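About Hanmont

Hanmont is a small supplier of bells, push buttons and switches, and we have been at it for sixteen years now, first from a back room and later from the rather draughty building we still grumble about every winter. Mathis Jacquet began it all by mending counter bells for the hotels near his flat, and one thing led to another, as it does — somebody wanted a bell, then the same somebody wanted a green button for a goods lift, and so on.

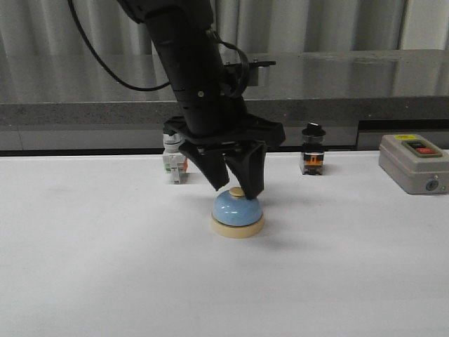 Light-blue service bell on its cream base, with switches behind.

The switch side of the shop has grown a good deal. We keep roughly 248 lines these days, from plain push buttons to selector switches and small control boxes, and if you only want one of something we are perfectly happy to sell you one. Do send us a photo of the old part if you aren't sure what it's called (most people aren't, and we often have to look it up too!).

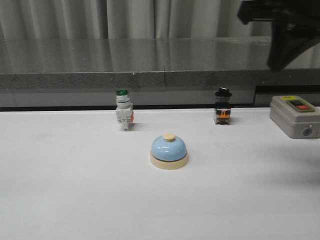 Ramil Evangelista wrote to us in June that he had spent two evenings trying to work out which selector switch he needed, and that one phone call to us had settled it before his tea went cold. He also asked us to put bigger pictures in the catalogue, and we are getting on with that.

Bells remain our first love, though. A good one should sit steady on the desk and answer to a light tap, and we will gladly talk about springs and strikers for far longer than you meant to stay. 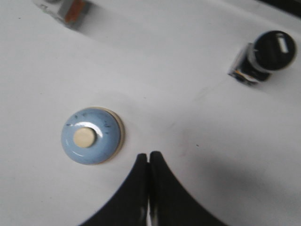 The blue bell from close above.

The trade counter is open from eight until four and stays open until six on a Friday. Ring the bell if we're in the back.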